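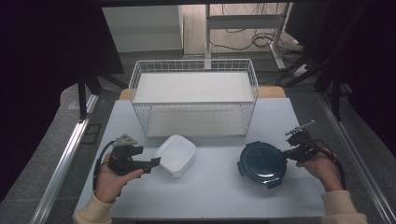 图1 白色金属丝网篮与带盖小盒

第4讲 线材网格制品的表面涂层与承载

一、结构与术语
线材网格制品由边框线、纵线和横线组成,交叉点采用电阻点焊。边框线承担主要弯矩,纵、横线传递分布荷载。双层结构中,上层荷载经竖线传至底框,故竖线与底框的焊点应单独校核。

二、涂层体系
常用体系有两种:
1. 粉末静电喷涂。膜层均匀,但网格内角受法拉第笼效应影响,上粉率偏低。
2. 浸塑。膜层较厚,交叉点易积料,须控制工件提升速度。
两种体系均要求前处理彻底脱脂。焊点残留氧化皮时,膜下腐蚀多由该处起始,沿线材轴向扩展。

三、挠度估算
单根横线按简支梁处理,跨中集中荷载F作用下:
f = FL³/(48EI),I = πd⁴/64
挠度与线径的四次方成反比。线径增至2倍,挠度降为原值的1/16。跨距减半,挠度降为原值的1/8。放置平板衬垫后,荷载由多根横线分担,上式结果偏于保守。

四、算例
Jorkow试样,跨距L = 625 mm,两端简支,跨中加载。线径由d改为2d,其余条件不变,求挠度比及自重比。
解:挠度比为1/16;自重与截面积成正比,自重比为4。仅以加大线径换取刚度,材料用量上升明显,设计中宜先考虑增设中间支承。

五、课后作业
1. 推导均布荷载下的跨中挠度公式,并与第三节结果比较。
2. 阅读Quiambao实验报告(编号1614),说明交叉点膜厚偏大的原因。
3. 比较Tarico与Meninville两组试样的前处理流程,指出脱脂工序的差异。

作业于下次课前交Honeylyn Soriano。附计算过程,单位统一用mm和N。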